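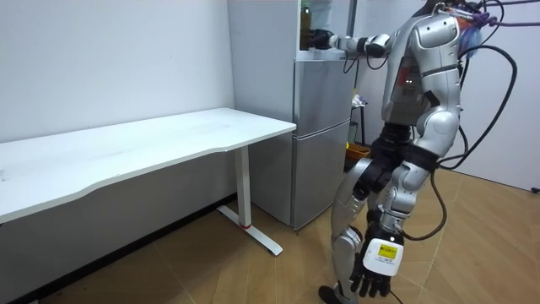
Fridge task, top compartment, hand at the bottle.

2/27/25
By Leif Bakke

Evaluation of the Stodurent service package, bottle retrieval. Ran the vendor's stock routine with default grip settings and changed only the shelf height in the config file. 15 attempts logged, seven clean by the vendor's own definition (bottle out, upright, no contact with the compartment wall). The rest were mostly timeouts on approach. The planner wants the forearm close to level before it lets the fingers close, and it spends too long getting there.

Read the manual again over lunch. Page 196 gives a wrist offset that does not match the one in the config file. Wrote to Söderlund support and asked which is right -- no answer yet.

Cable slack is still a nuisance. The loops behind the torso limit how far I let it turn, so the door routine waits for another day. The quote lists the longer harness as an extra, item 278, and I would want that included before signing anything. Trial license runs to May. Brodura's offer is cheaper but has no arm tuning in it.

Tomorrow: same bottle, slower approach, corrected offset if they reply.

Recent entries
Unpacking and first power-up
Stodurent install notes
Brodura quote, first read
Walking gait on tile

Leif Bakke, Ristitz -- Contact | Back to top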